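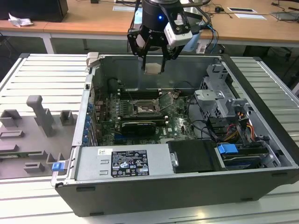

Right, I've finally moved off the big photo site and got all my family history stuff on to my own machine at home. A few of you asked how it went so I'm putting it all in one thread. Get a brew, it's long.

Background for anyone new. My gran's side were all from Jedham and my grandad's lot came from Nirton, which is four miles up the road and might as well have been France as far as they were concerned. Between them they left 11 shoeboxes of photos, letters, receipts, the lot.

I started scanning in April last year. I thought it'd take a couple of weekends. Reader, it did not take a couple of weekends.

Final count is 1164 scans. That's photos front AND back, because the backs are where the good stuff is. "Me at Riviere, wind dreadful." Thanks Gran, love that.

Riviere was the boarding house they went to every summer, by the way, for years and years. I've got 84 pictures of people squinting outside the same front door. You can date them by the paint. Green, then cream, then a sort of mustard, then green again.

Scanning tips since people always ask. Clean the glass more than you think you need to. 600 dpi for prints, higher if they're tiny. Don't bother with the auto colour button, it turned my great-aunt orange.

Also don't peel anything out of those sticky albums from the seventies in a hurry! Dental floss, slowly, behind the photo, sawing side to side. I lost the corner of a christening before I learned that one.

File names. I went round the houses on this and ended up with year, place, surname, number. If I don't know the year I put the decade and an x. 195x-nirton and so on. Sorts itself nicely and my mum can follow it, which was the real test.

I didn't use folders for people in the end. Everyone's in more than one family once they start marrying each other and I was going mad deciding where the weddings should live. One folder per shoebox, names go in the tags.

Letters are a different matter. I typed out 16 of them and then my wrists gave up. The rest are just scanned for now. Grandad's writing is lovely, all loops. His brother's looks like a spider fell in the ink and then had a row with another spider.

Best find so far is a rent book for a house in Prenham that none of us had ever heard of. Three years of payments in Gran's maiden name, before she was married. Mum had no idea. Her cousin had no idea. What was she doing in Prenham??

I rang the library there and the lady on local studies was brilliant. She looked the street up while I was on the phone. Mostly lodgings for girls working at the glove factory, apparently. Gran hated gloves. Wouldn't wear them in snow. I've been thinking about that ever since.

Backups, as I know someone will shout at me. One copy at home, one on a drive at my sister's, and one on a drive in my desk at work. I swap the work one over every month or so. When I remember. Fine, when my sister remembers.

The originals have gone into proper acid-free boxes, which cost more than I'd like to say. Kept the shoeboxes as well though, couldn't bin them. One of them's got a shopping list on the lid in Gran's writing (suet, blue thread, stamps).

Still to do: the slides. There's a whole carrier bag of them and I've not even opened it properly. If anyone's had slides done by post and was happy with it, tell me who and what you paid.

And if your family had anything to do with the glove place in Prenham, or you've got old staff photos, please give me a shout. She'd have been nineteen or twenty, very tall, probably scowling.

Going round to Mum's tonight with the laptop to do names on the Riviere ones. She's already warned me she's got opinions about who was going out with who.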